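2025年10月18日
文・オゾリンシュ通りの住人

とうもろこしを一本だけ

引っ越してきて最初にやったのは、荷ほどきじゃなくて、台に茶色い紙を敷くことだった。前の部屋でテーブルにしょうゆの輪じみを4つもつけて、敷金からしっかり引かれたのがまだ悔しかったのだ。紙はミクンウッドという、駅裏の材木屋みたいな文具屋みたいな店で買った。ロールで30メートル。どう考えても買いすぎである。

で、敷いてみたら今度は広すぎて落ち着かない。どこに何を置いてもいいと言われると、私はどこにも置けなくなるたちなのだ。そこで青いテープを貼った。縦に貼って、横に貼って、マス目にした。鍋のマス、ふたのマス、まだ何のマスでもないマス。ちょっとした町の地図みたいで、貼り終えたころには腰が痛かったけれど、気分はもう町長だった(人口は私ひとり)。

その晩のごはんは、とうもろこしに決めていた。というか、それしかなかった。小さい黒い片手鍋に入れてみたら、まっすぐには入らず、ななめになって、なんとかおさまった。ふたは左のほうのマスへ。ガラスだから、下の紙がそのまま透けて見える。

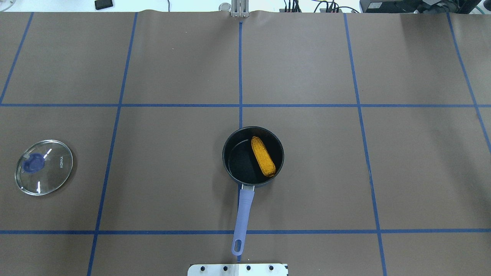

鍋が小さいんだよ、と電話の向こうで姉は言った。とうもろこしは半分に折ればいいし、だいたいなんで台所に地図があるの、そのテープ、はがすとき絶対に紙ごといくからね。

姉は正しい。姉はいつも電話で正しい。でも折るのはいやだった。黄色くて立派な一本を、一本のまま食べたくて、わざわざ八百屋で147円のほうを選んだのだ。隣の小さいのは50円も安かったのに。そう言ったら、姉はしばらく黙って、それから「塩はあるの」と聞いた。

塩はなかった。

塩は「ドルミコ」と書いた段ボールの底にあるはずで、ドルミコというのは前の前の職場の名前で、つまりその箱は二回の引っ越しのあいだ一度も開けていない。開けたら塩のほかにもいろいろ出てきそうで、私はガムテープの端をつまんだまま、けっこう長いこと床に座っていた。送別会でもらった寄せ書きとか、返しそびれたカードキーとか、そういうものが塩の上に乗っかっている気がした。

結局その夜は塩なしで食べた。甘かった! ちょっとくやしいくらい甘かった。姉に報告すると、ほら新しいやつはそれでいいのよ、と自分の手柄みたいに言う。それから姉は自分の台所の話を始め、換気扇の音がうるさいだの、11月になったらそっちに行くから布団を干しておけだの、ひとしきりしゃべって切れた。

とうもろこしの芯を包んで捨てて、台の前に戻った。テープのマス目は向こうの端まで続いている。

遠いほうはマスが小さく見えて、本当に町を高いところから眺めているみたいだった。あのへんは砂糖、そのとなりはお茶、と勝手に区画を決めていく。一か所だけ、姉が来たときに湯のみを置くマスにした。姉には言っていない。言ったら、湯のみくらい好きなところに置かせろと怒るに決まっている。
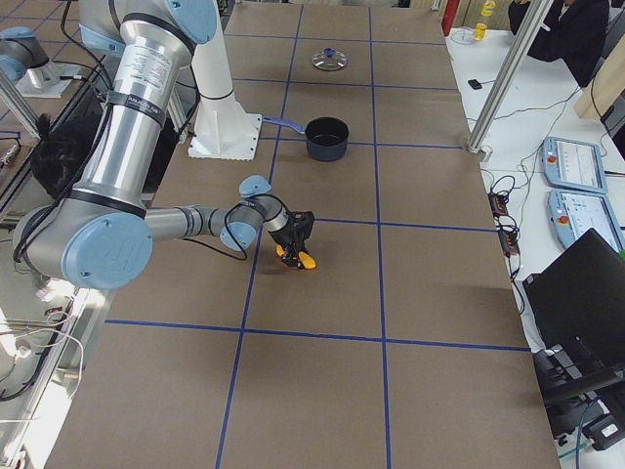 茶色い紙と青いテープの台。区画は向こうの端まで。

ドルミコの箱は、まだ玄関にある。明日は日曜だから開けようと思う。塩が出てきたら、もう一本買いに行く。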